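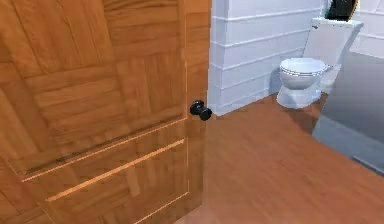

Parquet door and black knob, from the sim screens at the Gittins open day

Skurnar
Went along to the Gittins open day in February and finally got to see the door-opening demo. It's all simulated bathrooms. I was glued to it for 20 minutes! Simone Arruda ran our session and let us pick the rooms – I went straight for the one with the white panelled wall because the door was so over the top. Anyone else go?

Amby
I was in the 8 am group. Enjoyed it, but I'd hoped for more real hardware and less sim. A rendered doorknob doesn't stick or wobble like the one on my laundry door.

Skurnar
Fair, but Simone said they've got 482 doors in the set. Good luck hanging that many in a shed.

Clerel
Gotta side with Amby. 482 doors and how many of them are just a new colour? I asked Aurelio Quintero about friction and he said they vary it, then we got moved along to the morning tea.

Skurnar
They're not all recolours though. My second pick had little glass panes in a light wood grid, and a grey marbled sink with a black tap. Teal wall too, which my partner now wants in our ensuite, thanks very much.
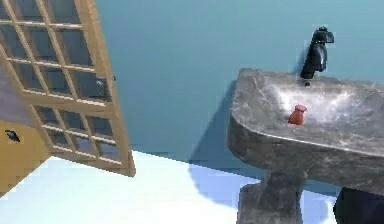
Re: Is the next one worth the drive?

Amby
Depends how far. If they bring out a real arm I'll go again. Otherwise I'll watch from home with a cuppa.

Clerel
Same. Park round the back, the front was full when I got there.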